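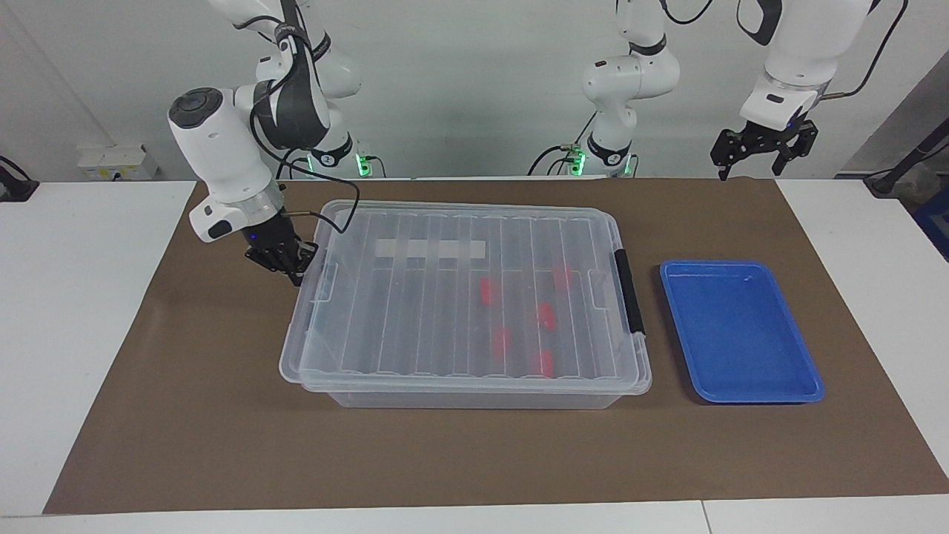 3. Workcell and Task Setup

3.1 Physical layout

The cell was built in Maddocks, a shared workshop in which bench space is booked by the hour and machines have to coexist with other people's projects. This placed two constraints on the design. The table could not be drilled, and the whole installation had to be returned to a safe idle state at the end of each booking. We therefore fixed both arm bases along the back edge of a single white table and left the front edge open for the operator. The wall behind the cell is plain light gray and was left as it was.

The work surface is covered with brown kraft paper, laid as one sheet. Paper has three practical advantages over the rubber mat used in our first build. It gives a matte background for segmentation, it can be replaced when it creases, and it lets a fingertip slide a short distance on contact without catching. Transparent objects remain difficult on any background, and the paper does not remove this problem. Creases were a minor source of false edges in early trials, and the sheet was changed whenever one crossed the working area.

Each arm carries a black two-finger gripper. Arms are named from the robot's point of view, so that the right arm appears on the left side of Figure 3 and the left arm on the right side. This convention is kept throughout the paper, including in the logs.

Figure 3. The cell with the storage box closed. The right gripper is just above a corner of the box; the left gripper is open above the paper, behind the blue tray.

3.2 Objects

The task set, called Kistetti, uses a transparent plastic storage box with a ribbed lid and a shallow blue tray. The box is placed at the center of the table and the tray to its right. Five red objects are loaded into the box by hand, and the lid is closed before the episode starts. The arms must release the lid, set it aside, and transfer the contents to the tray.

The ribs on the lid matter more than we expected. Seen through them, the red objects are slightly blurred and shift toward pink, and a color threshold tuned on the bare objects loses part of their area. We did not correct for this. Object positions are estimated only after the lid is off, and the closed-box view is used to locate the box and its latches.

3.3 Control and recording

Both arms are driven by Narnano, a small control layer written for this build. It runs on one workshop computer and sends joint targets to the two arms from a common clock. Cables are routed along the outside of the links with enough slack for full wrist rotation – a loop that is too short pulls on the wrist near the end of its range, and one that is too long drags over the lid.

We recorded 442 episodes with the layout described above. Of these, 18 were discarded after a cable touched the box during the approach. The remaining episodes were used for training without further filtering. Evaluation was carried out in June with the same box and tray, on a fresh sheet of paper, and is reported in Section 4.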